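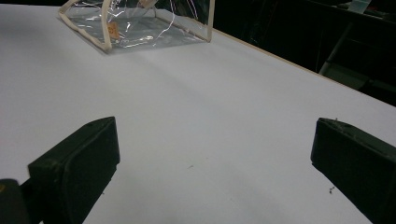
I have been through three desks in as many years, so when my back finally gave up on the last one I told myself I would buy slowly. That lasted one weekend. I ordered the Jokuritz standing desk in the bigger size and put it together in the spare room with a lot of muttering. My big worry was the finish, since my old desk was glossy and threw the window light straight back into my eyes all afternoon. So I went looking for something like the tabletop in the photo up there, white but matte, with a thin wood-colored strip along the side so it doesn't look like a dentist's office. The Jokuritz top is very close to that and I'm happy with it!

Now the stuff you came for. The box weighs 113 pounds and it arrives as one box, so please get a friend. Mine was Dwynwen Edwards from two doors down, who also spotted that I had the crossbar in backwards before I tightened everything (thank you, Dwynwen). The instructions are all pictures and mostly fine, except that step 2 shows a bolt that looks exactly like a different bolt. Sort your hardware into cups first. We were done in an evening, with a pizza break.

Going up and down is smooth, and quiet enough that I do it on calls. There are 2 memory buttons, which covers me, but if you share a desk you will want more. The panel beeps when you save a height and I haven't found a way to turn that off. I wrote to Jokuritz in March to ask and got a very polite email telling me to hold down the button that makes the beep.

Wobble is the thing everybody asks me. Sitting, there is none that I can feel. Standing, I get a little side to side when I type hard, and my monitor does a tiny dance. My old Skudora was worse at every height, and it also squeaked.

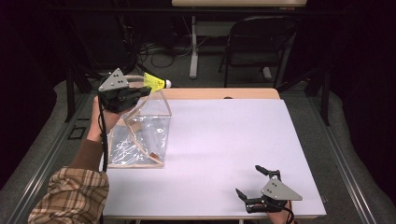

I did think about skipping the motor and getting a plain fixed table, because I also use the room for crafts and fixing things, and half my sports gear ends up in there. A simple one has a lot going for it. Look at how that white top sits on a gray metal frame with the rails running down both sides – there's room for a bag, a shuttlecock and your elbows, and no motor to go wrong. If you never stand to work, save your money and get something like that. I stand for 40 minutes after lunch or I fall asleep, so for me the motor wins.

Cleaning has been easy so far. Coffee wipes off with a damp cloth, and pencil needs a bit of rubbing. Blue ballpoint left a faint line near the front that I've decided to live with. I'd skip the cable tray they sell as an extra, too. It's shallow, the clips pop off if you look at them, and a cheap mesh one from the hardware store holds twice as much.

Would I buy the desk again? Yes, at the sale price. At full price I'd want that beep gone first.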